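December
Salamatu Oyelaran

Picked up at the Fairclough bench after lunch. The arm was still bolted where I left it, but the tablecloth had crept again, so I pulled it toward the front edge and re-did the fold. It needs clips. I've written that down twice already this month.

Main job was the pick order. The Nelo script has been going for the nearest cube first and then planning a wide swing back over the others, and on two runs the open finger clipped a neighbour on the way past. Changed it to take them left to right: red, blue, green. Drop point is the middle of the basket. Approach speed is down to 300 until I trust the heights.

Home position is now above the blocks with the jaws open. The right finger sits lower than the left at that pose. I think the wrist is a hair out of level and the linkage is fine, but I haven't put a square on it. Tip clearance in the config is 3 mm, measured from bare table, so the cloth eats into that. Should be re-measured with the cloth down.

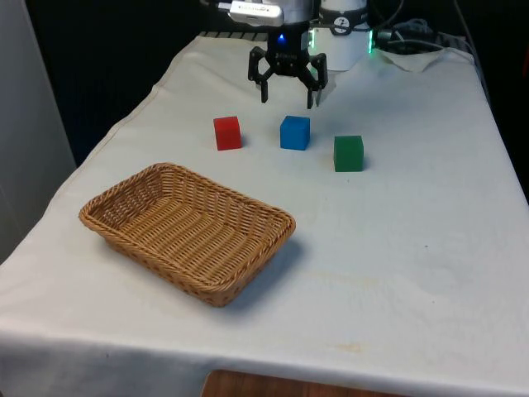 Brenda Yeoman thinks the basket is the wrong thing to be dropping into. The rim is uneven, she says, and if the arm comes in low on the near side it'll catch the weave and drag the whole lot along. She'd go with a flat tray until the drop height is sorted, then bring the basket back. Fair point. I'd like to keep it because the sloping sides are closer to what we want in the end — but I'll raise the drop pose before the next run and see if that's enough.

Grip force: the Pulon driver wants a raw value and the manual's table makes no sense to me. Went in at 3,000, which stalled the fingers early and threw a fault. Backed off to 1,775 and the fault cleared. Saved that as the default, colour of cube makes no difference.

Rultuvis logging drops out whenever I restart the driver without restarting the logger. Order that works: logger, driver, script.

Still to do:
Clips for the cloth.
Square on the wrist.
Tie up the cables along the back edge, they're a mess and there's one I can't trace.
Ask Brenda where the flat tray went.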